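Zirnholm put out its restructuring update this morning. I've read the whole thing, so here are the parts that matter if you work there, supply them or hold the shares. Thread.

1/ The company will cut 3,000 office and head office positions worldwide. Factory and warehouse jobs are excluded. The reductions start this quarter and the notice says most will be finished inside 13 months.

2/ This is on top of the voluntary departures program that closed in January. The company hasn't said how many people took that package, and the new figure doesn't include them. Keep the two separate when you see totals being quoted.

3/ Household textiles is the division under the most pressure. Bedding and towels had a good run while everyone was at home, then retailers found themselves overstocked and stopped reordering. Zirnholm now says it will cut the number of product lines in that division by 20 per cent.

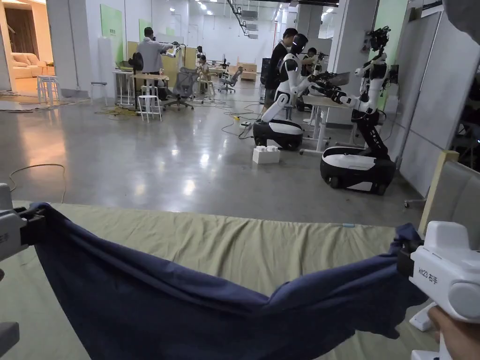 Navy cloth stretched between two hand-held grippers.

4/ Cotton and freight get most of the blame in the commentary. Fair enough, but its competitors pay for cotton and freight too, and Pistwood managed to hold its margin over the same period. Pistwood raised prices earlier and spent less on promotions.

5/ Chief executive Máté Szekeres told analysts on the call: "We built an organization for a bigger company than the one we have. That has to be corrected and it will be corrected this year." He took four questions on the cuts and didn't give a country breakdown in reply to any of them.

6/ For Canadian staff, the only local detail is that the regional marketing and finance teams will be merged. The office lease is up for renewal, and the company says it is reviewing its space needs.

7/ Now the part that will annoy people. The share repurchase program continues. The board has kept the full amount authorized last year and may bring some of it forward.
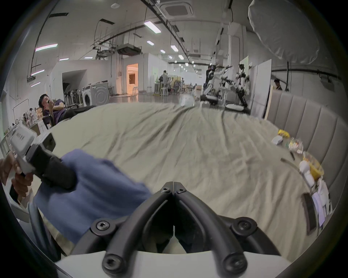 8/ Management's argument is that buybacks come out of cash flow and severance is a one-time charge, so one doesn't pay for the other. That is correct as accounting. It's still the same bank account.

9/ Two brands are up for sale. Jemal (table linen) has been on the block in all but name for a while. Skekska is more of a surprise. It's small, but it was the one label in the portfolio that grew last year, and Szekeres was praising it on the previous call.

10/ Rigoberto Usuga, who runs the home division, will stay on until both sales close and then leave. No successor named. His direct reports will go to the chief operating officer in the meantime.
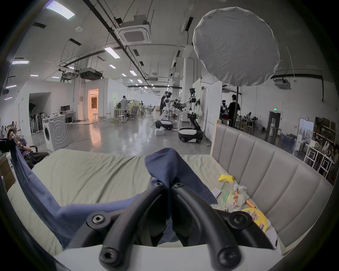 11/ What I'm watching next: the size of the severance charge, whether the dividend is left alone, and who turns up as a bidder for Skekska. Pistwood declined to comment when I asked.

12/ Dates for suppliers: revised payment terms apply to orders placed after February 1, 2022. Existing purchase orders keep the old terms. Check your paperwork if you have anything in between.

13/ I don't own shares in any of the companies mentioned. If you work at Zirnholm and have seen the country numbers, my messages are open.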